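Magazine > Money & Networks > Features

The Village That Pays in Karaki

On Fultik, a blogging network with its own coin, every post comes with a price tag. Mine was for 77 karaki. I had written 158 words on how to descale a kettle, and by lunch I could afford most of a sandwich, if any sandwich shop in my city took karaki. None does.

The idea is simple enough to fit on a mug, and Fultik will sell you the mug. Readers vote, votes mint coins, and the coins go to the writer. Votes from people who hold a lot of coins count for more. The big holders are called elders, and they are treated the way cats treat whoever opens the tins.

I spent a winter among them. At last count the network had 3,000 regular posters, and I suspect I was congratulated by every one. "Great post, friend!" they wrote under the kettle. "Great post, friend!" they wrote under my correction to the kettle, which said the first version might ruin your kettle.
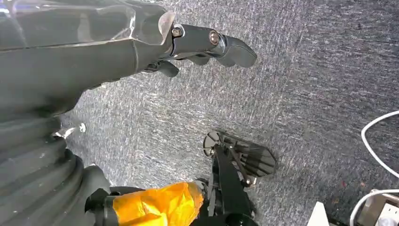 A robotic hand over gray carpet.

Then came February and the Wamedard affair. Wamedard was a voting club: you sent it coins, it sent you votes, and your post rose to the front page no matter what it said. One Saturday a post consisting of the word "soon" earned 1,061 karaki. The elders were outraged, particularly the ones who hadn't bought in.

A split followed. Half the network wanted the club banned and half wanted it made official — with a logo. The argument ran for weeks and was, of course, extremely well paid. I made more from my two posts deploring the whole business than I had from everything else put together.
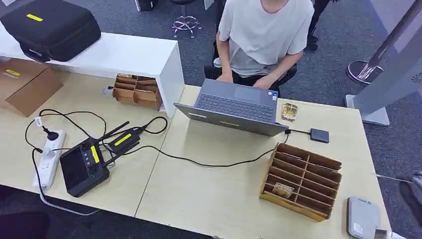

Off to Drudisura

The losing side packed up its followers and started Drudisura, a copy of Fultik with a greener banner and a rule against voting clubs. It has reading circles instead. You send a circle some coins, and its members read you with great enthusiasm.

I moved over in the second week and reposted the kettle. It did well. An elder has asked if I do toasters.

214 shares | 38 comments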